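Shop notes / Arms and fixtures / Shared bench

This site uses cookies to remember your login and page settings. Accept | Manage

October 2025

Picking this notebook up again after a gap. The last real entry was July, when we had just agreed to put an arm in the Isdale workshop and I wrote that I gave it three months before it turned into a coat stand. It hasn't. I still don't think it does what we said it would do.

The plan was Dirk's. Dirk Wouters wanted an arm that could pick a small upright container off the long table and put it down again in a marked place, all evening, with no one touching it. He called the project Fotside and made a folder for it. I said I would help with mounting and keep the notes, and that I wanted a number at the end of it. So far I have a lot of adjectives.

Mounting first. The base is on the thick black plate, and the plate is on the perforated surface. Dirk says it is solid. I leaned on it and it felt solid, but leaning on it tells me very little about what happens when the arm stops hard at full reach. I would like to put a dial indicator on the plate edge and run the same stop 10 times. Dirk thinks this is a waste of an evening. Maybe. It would be a cheap evening compared with chasing drift in software for a month.

The other thing that bothers me is the gap between the perforated surface and the long table. They are two separate pieces of furniture. Somebody bumps the table with a hip and every position we taught is off, and the arm has no idea. Stimovik's write-up of their own bench (they went through the same thing) says to bolt everything to one frame and be done with it. Dirk's answer is a camera that finds the table again each time. I can see that working on a good day. I'd still take the bolts. 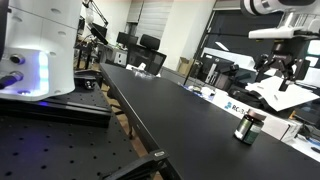
Base and plate, long table alongside. Green-label bottle as the target.

The bottle. I was for it at first, a thing with a ribbed cap and straight-ish sides that you would find in any kitchen. Now I think it is too kind to us. It's small and dark and it sits on a table with a matte black top, so fine, that makes the vision side earn its keep. For the fingers, though, it is about the easiest shape going. If we only ever grab this one bottle we'll end up with a bottle grabber. Bakke sent a list of what they use, and it has soft bags and a floppy sponge on it. I want at least three of those in before anyone writes the word "general" in the Fotside folder again.

Runs from this session, my count:
Taught position, bottle put back by hand on the tape mark: 7 good out of 10.
Same, with the bottle set down wherever I felt like it: 2 good out of 10.

Dirk says the second figure isn't fair, as the search area was still set small. He's right that it was small. He had also told me beforehand that it would be fine. I've written it down as 2 and he can have another go after he widens it. The misses were mostly the same miss, one finger touching early and nudging the bottle along before the other side closed. That smells like an offset to me, and a plain one, a few millimeters at the tool. Dirk suspects the depth reading. We did not settle it.

Things I'd do before any more runs, in this order:
- Measure the tool offset properly, with a pointer, against a fixed mark.
- Tie the two surfaces together, even with a strip of flat bar and clamps.
- Clear the far edge of the long table. Too much collects back there and the arm has to work over it.
- Strain relief on the cable at the base. I don't like a connector carrying its own cable.

Dirk's order is camera first, then the rest. We'll see who gets to the bench earlier.

One more gripe for the record. The sample program we started from has a comment saying "tune until reliable" and no word on what reliable means. I've put 50 in a row in the margin of the folder. Dirk crossed it out and wrote 20. I'd settle for 20 if the bottle moves every time and I'm the one moving it.

Next: flat bar, pointer, borrow the dial indicator back from the lathe corner. Ask Bakke how heavy their sponge is when wet.

Contact the workshop | © Isdale shared workshop | Back to top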